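11/9/19 – quick review, Prestano lavender bunny. Bought for my niece, kept it a week first. Fur is long and fuzzy, sheds a litle on dark sweaters. Belly patch is the softest bit. 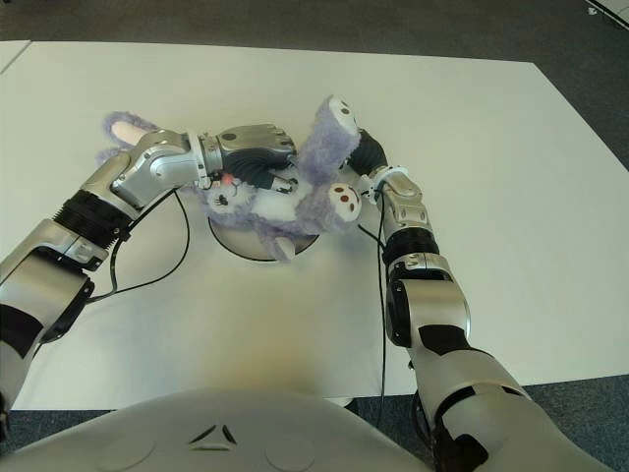
Rosalie Fankhauser wrote in to say hers went flat after one wash, cold cycle, and never fluffed back up. Haven't washed mine. Noted tho. Dots on the soles are cute, face is sweet, small nose.

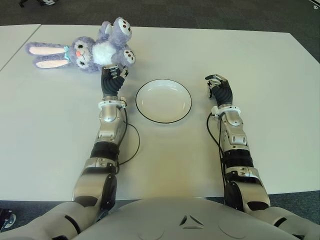 ## Ears and bow

Ears are the best part. Long, floppy, pale pink inside. Teal bow at the neck – would like it stitched down tighter, a toddler will go right for it.

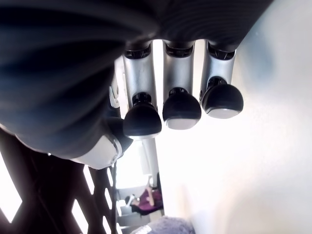
Mine has held so far, no loose threads. Seams on the feet feel fine too. I tugged the ears pretty hard and definately no popping.

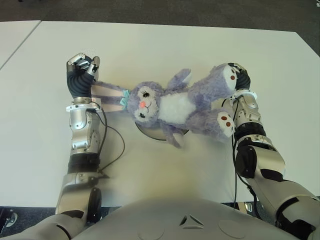

Doesn't sit up on its own, flops over every time. Fine for a bed, bad for a shelf. Paid 30 dollars, would pay it again. Four stars.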